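Galería de buenas prácticas en celda: manipulación de alimentos con dos brazos

Última revisión: enero. Sustituye a la hoja anterior, que solo cubría piezas rígidas.

En Rarby usamos esta página como complemento de la norma interna de trabajo en mesa. La norma completa tiene 71 puntos y casi nadie la lleva encima, así que aquí quedan los que más se consultan antes de una sesión con comida o con menaje. Vale para las celdas de Bakus y para las de Flusirik. Las de Agyeman tienen hoja propia, con otros límites de velocidad.

## Antes de mover los brazos

- Mesa despejada. Solo queda encima lo que interviene en la tarea.
- Ratones, teclados y mandos van en la mesa auxiliar, fuera del alcance de los dos brazos.
- El plato de destino se coloca vacío y no se mueve entre un intento y el siguiente. Si hay que moverlo, se abre una serie nueva.
- Las asas de ollas y vaporeras, a los lados. Un asa orientada hacia el operador acaba enganchada en la muñeca del brazo.
- Los cables de las pinzas se revisan con el brazo extendido y con el brazo recogido. El bucle tiene que dar de sí en las dos posturas.

## Durante la sesión

La velocidad máxima dentro de un recipiente es el 20 % de la nominal. Fuera del recipiente se permite el 70 %, siempre que el otro brazo esté parado. Con los dos en movimiento se aplica el valor más bajo a ambos.

La pinza entra en vertical y por el hueco libre. Si el hueco entre dos piezas no admite los dedos con holgura, se recolocan las piezas a mano con los brazos en pausa. No se empuja comida con la pinza cerrada para hacer sitio.

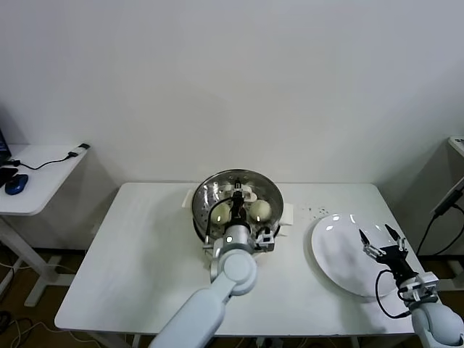 *Vaporera con dos bollos: la pinza izquierda baja entre ambos. El brazo derecho, abierto junto al plato vacío.*

El brazo que espera se queda con la pinza abierta y cerca de su zona, sin invadir la trayectoria del otro. En esta clase de tarea la zona del derecho es el plato. No se admite que los dos brazos trabajen a la vez dentro de la olla, aunque el programa lo permita.

Las migas entre el recipiente y el plato se retiran al cerrar cada serie, con los brazos en pausa y un paño seco. Durante la serie no se mete la mano. Si caen trozos grandes, se detiene la serie y se anota.

## Al terminar

1. Brazos a posición de reposo y pinzas abiertas.
2. Parada confirmada en la consola antes de acercarse a la mesa.
3. Retirada de la comida. Lo que ha tocado una pinza no se come, tampoco cuando la pinza estaba recién limpia.
4. Limpieza de los dedos con un paño húmedo. Nada de pulverizar líquido sobre la pinza ni sobre el soporte de la muñeca.
5. Comprobación de los cables que llegan al suelo. Los que crucen la zona de paso se recogen y se sujetan.
6. Registro de la serie con el número de intentos y las paradas.

## Límites que se preguntan a menudo

**Intentos por serie.** El máximo es 108. A partir de ahí se cierra y se abre otra, con limpieza completa entre las dos.

**Recipientes calientes.** No están permitidos en las celdas de Bakus. En Flusirik hace falta autorización previa del responsable de la celda.

**Tapas.** Se retiran antes de empezar, salvo que destapar forme parte de la tarea.

Las propuestas de cambio se envían por el formulario de la norma, indicando el punto afectado y la celda.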